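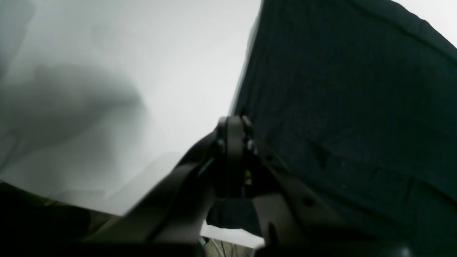 Chapter 6
Limiting Work in Progress

A software team can be busy every hour of the week and still deliver very little. This happens when too many items are open at the same time. Each item moves a short distance, waits, and moves again. The customer sees none of it until the whole item is done.

Work in progress, usually shortened to WIP, is the number of items a team has started but has not finished. An item that is waiting for review is in progress. So is an item that is waiting for a test machine or for an answer from the customer. Many teams leave these waiting items out of their count and end up with a number that is far too low.

After reading this chapter, you should be able to:
count the work in progress on a team board
explain how WIP and lead time are connected
set a starting limit for each column
decide what to do when a limit is reached

You will need the board you drew for the exercises in Chapter 5.

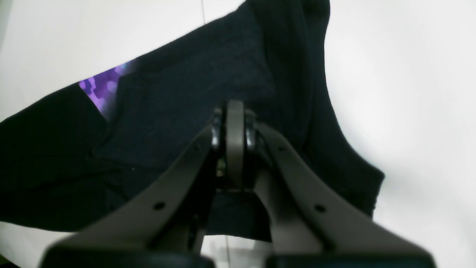 6.1 The Deltance Billing Team

Deltance sells billing software to small water and power companies. In May its main product team had 39 open items on the board. Most developers were assigned to several items each, and the testers received finished code in large batches near the end of the month. A typical item took 92 days from start to release.

The team first asked for more testers. Before hiring anyone, the manager had the team write the start date on every card. The cards showed that most of the time was spent waiting between columns. Very little was spent on coding or testing. 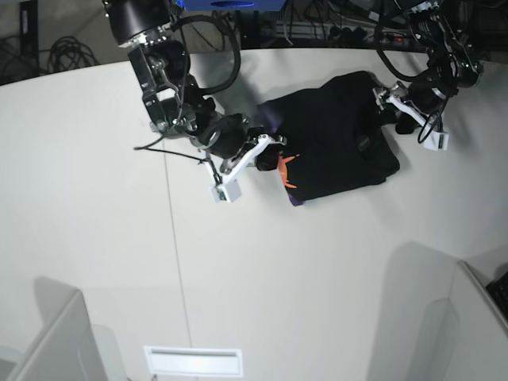

Figure 6.1 Black T-shirt on a white tabletop, held near its ends by two grippers.

The team then agreed on a limit of two items per developer. Anyone who reached the limit had to finish something, or help someone else finish, before pulling a new card. We will return to Deltance in Section 6.4, where the limit is changed.

6.2 WIP and Lead Time

Lead time is the time from the start of an item to its release. If a team finishes items at a steady rate, average lead time equals average WIP divided by that rate. A team that finishes four items a week and has twelve open has an average lead time of three weeks. If the same team holds its WIP at eight, the average drops to two. 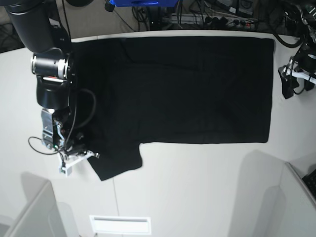
Figure 6.2 Black T-shirt spread out on a white tabletop.

The rule works on averages over a long enough period. It does not tell you when one particular item will be done, and it gives poor results while WIP is still rising. Section 6.3 works through a case of this kind using the board from the Gindow project.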